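Hi, and welcome to the odds-and-ends folder! I'm Widad, and I've been keeping this list for the Sutness swap shelf for longer than I meant to. If you only want the file, it's `things.csv`, one row per thing, 231 rows as of March.

## What counts as a thing

Anything small enough to pick up with one hand that somebody might want for a kid's party, a craft table or a rainy afternoon. Cups, sunglasses, balls, toy blocks that lost their set years ago. No glass, no batteries, nothing with a cord (sorry, Rasha, I know you love that little lamp).

Everything gets tipped into the metal bin first and sorted from there. I like the bin because small stuff can't roll onto the floor, and it's already so scratched up that I don't worry about it one bit.
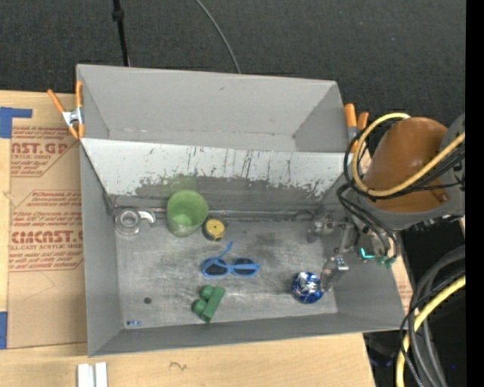 Sorting goes by use first and color second. I tried color first and ended up with a "blue" pile where sunglasses sat next to a shiny ball, which looked great and helped no one find anything!

## Columns

- `name`: plain words, like "green cup"
- `use`: wear, play, desk, kitchen or `dunno`
- `color`: the main one only, please
- `shelf`: 1 to 13, counting from the door
- `note`: chips, missing parts, funny smells

`dunno` is a perfectly good answer. More than 20 rows have it right now, and Rasha Tannous goes through them whenever she's in the mood.

## Known problems

- Toy blocks are split between `play` and `desk`. My fault, I changed my mind halfway.
- 2 rows have no shelf number. They're probably on the Nasrallah table.
- "Light green" and "dark green" both got saved as `green` in the older rows.

If you fix something, put your initials in `note` and save the file under the same name.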